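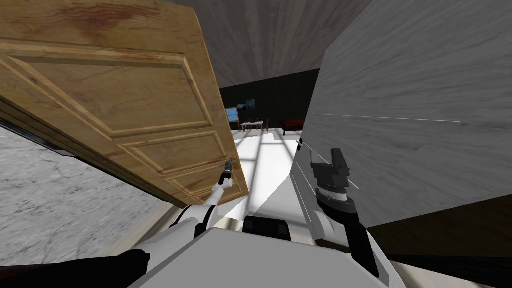
Doors, doors, doors (robotics club, August)

So I promised I'd write up what we've been doing at club, and then I didn't for ages, and now there's so much of it that I'm just going to start with the door.

Our team this term is me, Pranab Ekanayake and Sumaiya Dissanayake, and we're entered in the Clekwood challenge, which is all done in simulation. You get a house, you get a two-armed robot, and you get a list of household jobs it has to do without a person steering it. Opening a door is job number one on the list. We thought we'd knock it over in an afternoon. Ha!

We called our robot Penell. Sumaiya wanted Guzmán, after her neighbour's cat, so Guzmán is now the name of the laptop that does all the rendering (and sounds like a hair dryer while it's at it).

The way Penell does a door is left gripper on the handle, then pull, then keep pulling in a curve. That curve is the whole problem. A door doesn't come at you in a straight line, it swings, so if the arm pulls straight back the gripper slides along the handle and pops off the end. Our first version did that over and over. We had a spreadsheet of pops. Pranab colour coded it.

What fixed it was letting the wrist turn as it goes, so the gripper stays square to the handle the whole way round. Pranab wrote that bit. I wrote the bit before it, where the robot decides it has a decent hold, and I'd like it on record that mine took longer and has fewer lines.

We've run 392 door attempts now. I'm not going to give you the success rate yet because we changed the rules halfway through (does it count if the door only opens partway? we argued about this through an entire packet of biscuits) and the early numbers don't match up with the later ones. Once we've rerun the old batch with the new scoring I'll put up a proper table.

Something I didn't expect is how much the view matters. The overhead-ish camera gives you both arms and the body, so when something goes wrong you can usually tell which joint did the silly thing. The gripper cameras are great up close, but half the time they're staring at a wall and you have to work out which wall. I've spent whole evenings scrolling through footage of planks. I could draw you those planks from memory.
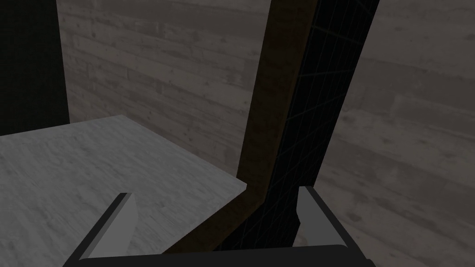

The gripper camera and me

Right, so the gripper camera. It sits behind the fingers and it moves when the arm moves, so every tiny wobble in the arm becomes a huge wobble in the picture. Our neighbours at the next bench (they're called Wuner, no idea why, they won't tell us) switched theirs off completely and do everything from the main view. We kept ours, partly out of stubbornness.

I do think it's worth it. When the main view is blocked by a great big door, a second opinion from down at finger level is handy, even if that opinion is mostly table. The trick we've landed on is giving each camera a kind of trust score that goes up and down depending on how much it can see of the thing we care about. If the gripper camera has no handle in view, its score drops and the robot mostly ignores it. If the handle's right there between the fingers, it gets the loudest voice.

The first go at this was terrible! The scores flipped back and forth so quickly that Penell stood there twitching, as if it had forgotten what it came into the room for. Sumaiya smoothed them out over a longer stretch of time and the twitching went away, but then it was slow to notice when it lost its grip, so we had to go back and meet in the middle. We're still meeting in the middle, to be fair. I changed the number again last night.

The other big job was the rooms. If you only ever practise in one spot with one kind of wall, the robot learns that spot, and then the organisers hand you something else on the day and you're cooked. So we shuffle things. Different floors, different walls, different brightness, and we start the robot from slightly different places too. Guzmán can get through 33 of these overnight if I leave the window open and put it up on two books for airflow.

Some of the combinations are hideous. I wouldn't live in any of them. There's a marble-everything one that Sumaiya reckons looks like a bank.

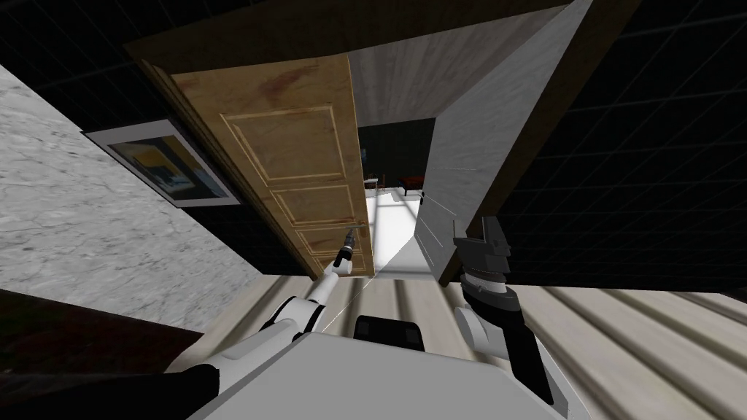
Left gripper at the door, right one spare. Very bright floor in the next room.

That bright floor gave us grief. Our handle finder looks for edges, and a dark room with a glowing white floor has one enormous edge that's much more exciting to it than a little handle. I added a step that squashes the brightness range before the finder gets to it. It's two lines of code and I was so pleased with myself that I rang my mum. She asked if the robot could do the vacuuming.

People at club keep asking why we don't use the right arm. We will! It's meant to hold the door open while the left one lets go and the whole robot drives through. At the moment its orders are to keep out of the way, because the one time we gave it something to do in the middle of a pull, the two arms clashed and the simulator threw an error I'd never seen before. Pranab printed the error out and stuck it on the wall.

The driving through part is next month's headache. The base has to come forward while the arm lets the door swing past, and if you get the timing wrong the door ends up in the robot's shoulder. I've got a sketch for it in the back of my maths book. It's mostly arrows.

After doors comes tables. That's the second job on the list, where the robot has to go up to a tabletop and put its gripper in a sensible starting position for picking things up. We've only just begun, so it's all approach angles and no picking.

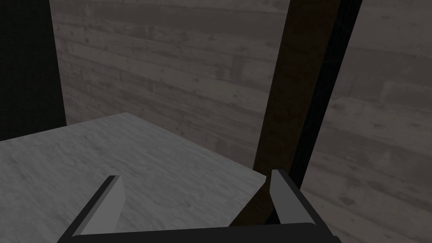

Gripper camera at the table, fingers wide open.

I like this stage a lot more than doors. A table stays where it is! You can be a bit off and it doesn't swing round and punish you. The thing we need to sort out is how far the fingers should be from the surface before they stop, and we keep getting different answers depending on which camera we ask. Marble patterns aren't helping there, all those blotches look the same to the depth guesser, so I'm going to try training it on 2000 more tabletop pictures with the surface swapped each time and see if it settles down.

If you did Clekwood last year and you've got tips for the drive-through, please leave me a comment, I'm very happy to trade. I have a door spreadsheet and no shame. And if you're at our school and you're thinking of joining, come along after the last bell. We're in the room next to the art store, bring your own power board because ours are all taken, and please don't unplug Guzmán.

Next post will be the scoring table, as long as the rerun finishes. It was on attempt 33 when I left it this afternoon.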